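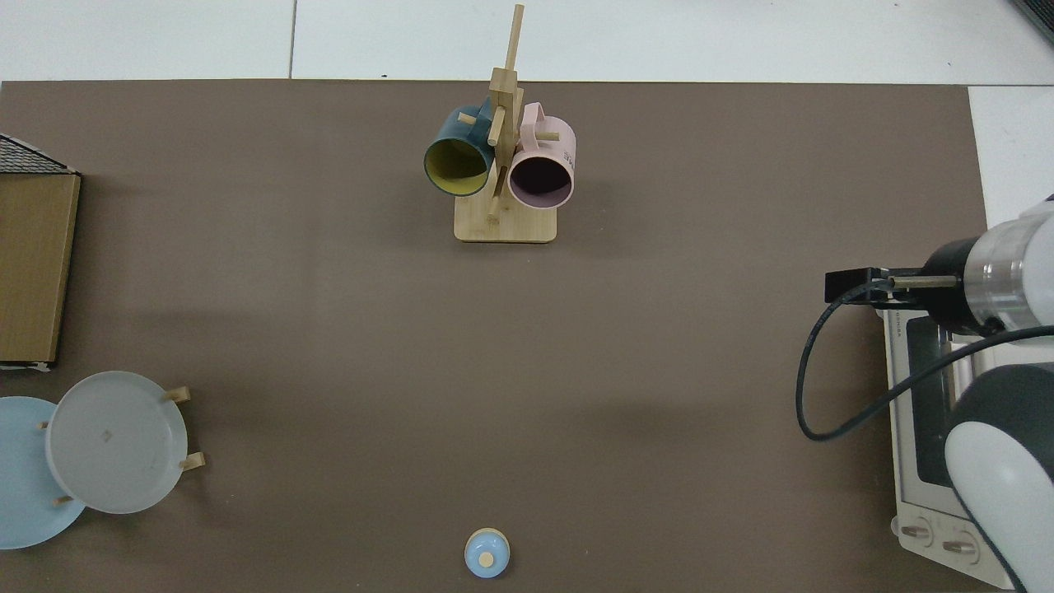
4.3 Mug retrieval with the two grippers

Figure 6. Head camera view of the tabletop used in the mug trials, with the mug tree at the back and the arm reaching in over the toaster oven.

The supplier's notes for the Lastent gripper claim that it handles "all common kitchenware" without changes to the controller. We were doubtful, and the mug tree was chosen as a fair way of finding out. A hanging mug can swing or catch on its peg, and the best place to grip it depends on which way the opening faces. In Figure 6 the teal mug opens down and to the left while the pink one opens down and to the right, so a single stored approach would not be expected to suit both.

We ran 130 attempts with each gripper. The arm, the head camera and the planner were left alone, and only the fingers and their mounting plate were changed. An attempt counted as a success if the mug was lifted clear of the peg and set down upright. Attempts in which the stand tipped were counted as failures even when the mug was held at the end, a rule that Dijkstra and Mthembu argued for before the trials began and that turned out to matter.

The Lastent gripper failed 39 times. The older Bhat gripper, which we had included mainly as a baseline, also failed 39 times. We had expected a gap one way or the other and checked the logs twice. The totals hide a difference in kind: 14 of the Lastent failures were tipped stands, against none for the Bhat, whose failures were nearly all missed handles. Whether this reflects the fingers or the stiffer mounting plate supplied with the Lastent we cannot say. Swapping the plates would have settled the question, but the bolt patterns do not match.

Two further cautions apply. First, the camera position flatters both grippers. From the head view the pegs and the mug openings can be made out easily, and a lower camera would probably give the planner a harder job. Second, the arm has to work over the oven, and the cable hangs in a loop below the gripper. Van Damme reviewed the recordings and marked several attempts in which the cable may have dragged on the oven before the fingers closed. We kept these in the totals because we could not agree on a rule for removing them.

The plates and the small knobbed object near the front of the table were not targets in this section; plate handling is covered in Section 4.4. On mugs alone, we find no support for replacing the Bhat gripper at present.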